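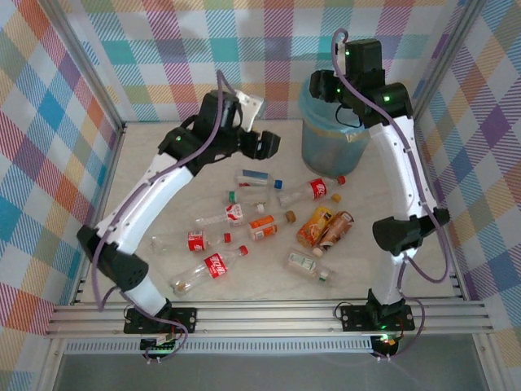
Trolwood Household Recycling Service
Frequently Asked Questions

Last updated: 2024-01-10

Who may use the service?
The service is open to all households within the Trolwood district, including tenants and residents of shared buildings. Businesses are served under a separate agreement and should contact the Commercial Accounts desk.

Do I need to register?
Single-family homes are enrolled automatically when a water account is opened. Residents of apartment buildings are covered by the registration held by the building manager. If you are unsure whether your building is registered, please call the office and have your street address ready.

When is my recycling collected?
Recycling is collected every second week. Your collection calendar is mailed each March and remains valid for twelve months. Carts must be at the curb by 6:00 a.m. and should be brought back in by the end of the same day.

What may I place in the cart?
Plastic bottles and jugs, aluminum and steel cans, cardboard, office paper, newspapers and magazines are accepted. Glass is not collected at the curb and must be taken to the Escobar Road drop-off center.

Should caps be left on bottles?
Yes. Empty the bottle, replace the cap and place both in the cart together. Loose caps are too small for the sorting equipment and are removed as waste.

Do containers have to be washed?
A quick rinse is enough. Labels may be left in place. Containers that still hold food or liquid may spoil paper in the same load, and a cart with a large amount of such material may be left uncollected with a notice attached.

Are juice boxes and milk cartons accepted?
Cartons are accepted if they are empty. Straws and their wrappers should be removed and placed in the trash. Foil drink pouches are not accepted.

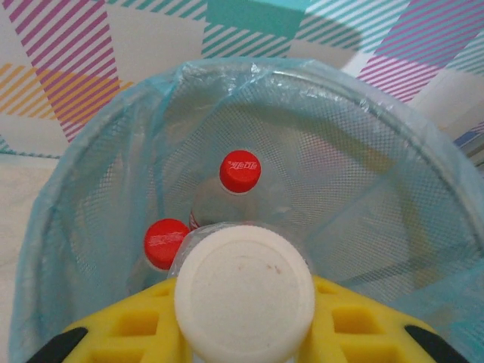
May I put my recyclables out in a plastic bag?
No. Residents are welcome to line an indoor bin for convenience, but the contents must be emptied loose into the cart. Bags wrap around the sorting machinery at the Rodik Transfer Station and require the line to be stopped. Clean bags may be returned to the collection point inside the entrance of the Escobar Road center.

What happens if my cart is not collected?
Please check for a notice on the lid. If there is none, report the missed collection within 3 business days, by telephone or at the service counter. Reports received after that time will be handled on the next scheduled collection day.

Can I have a second cart?
Households of five or more people may request a second cart at no charge. Other households may rent one for a yearly fee - the current rate is shown on the back of the collection calendar. Delivery normally takes up to 3 weeks.

How do I return bottles for a deposit?
The service does not pay deposits. Containers placed in the cart become the property of the district and cannot be given back. Residents who wish to claim a deposit should do so at a participating store before collection day.

What are the rules at the Escobar Road center?
Proof of address is required on entry. Each household may bring up to 400 pounds of material per visit. Children must stay in the vehicle, and trailers must be covered on arrival.

Is help available for residents who cannot move a cart?
Yes. Under the Lullum Assistance Plan, crews will collect the cart from beside the house and return it to the same place. A short form must be completed by the resident or a family member. A doctor's letter is not required, but the form must be renewed each year.

Whom do I contact with a complaint?
Complaints should be sent in writing to Adaeze Adeyemi, Resident Services Manager, Trolwood Household Recycling Service, P.O. Box 881. Please include your name, street address and the date of the event. Written replies are sent within ten business days - urgent matters, such as a blocked driveway or a spill, should be reported by telephone.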